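Quiénes somos

Clidum es una empresa de servicios de limpieza y lencería para apartamentos turísticos, residencias y pequeños hoteles. Desde su fundación, la actividad se ha centrado en una parte concreta del alojamiento: el cuarto de baño y la ropa que se utiliza en él. En la actualidad la empresa atiende 2210 cuartos de baño repartidos entre establecimientos propios de sus clientes y viviendas gestionadas por terceros.

Nuestra actividad

El servicio comprende la retirada de toallas usadas, la limpieza de encimeras, sanitarios y suelos, y la reposición de la lencería limpia. Cada intervención se realiza conforme a una hoja de trabajo acordada con el cliente, en la que figuran el número de juegos, el lugar de colocación y los productos admitidos para cada superficie.

El mármol recibe una atención particular. En las encimeras de este material se emplean exclusivamente detergentes de pH neutro, y quedan excluidos el vinagre, los antical y cualquier preparado ácido. Las toallas que el huésped deja sobre la piedra se retiran antes de iniciar la limpieza – nunca se utilizan para secarla – y pasan al cesto de recogida. La encimera se repasa después con un paño de microfibra, siguiendo el contorno hasta los cantos redondeados.

Clidum trabaja con toalla blanca en todos sus contratos. El color único simplifica el lavado y permite detectar con rapidez las manchas de maquillaje o de protector solar, que se tratan por separado.

La toalla blanca sobre el mármol veteado y el cesto de mimbre trenzado en el suelo, junto a la pared, forman parte del entorno habitual de nuestro servicio.

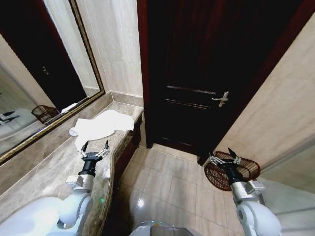 Lavandería Cirero

El lavado se efectúa en la lavandería Cirero, integrada en la empresa. La instalación ocupa 2974 metros cuadrados y dispone de 2 líneas de planchado y plegado. Toda pieza con hilos sueltos o pérdida visible de absorción se aparta y se destina a paños de trabajo.

Formación

El personal de nueva incorporación completa 30 horas de formación antes de prestar servicio de manera autónoma. El programa, denominado Bajwa, incluye el reconocimiento de superficies, el plegado y el trato con el huésped. Las sesiones de actualización se celebran cada año en junio.

Relación con los clientes

Cada establecimiento cuenta con un interlocutor único en las oficinas de Hondden, al que pueden dirigirse las incidencias, los cambios de calendario y las solicitudes de presupuesto. Las visitas previas a la contratación son gratuitas y se conciertan por teléfono o mediante el formulario de contacto de esta página.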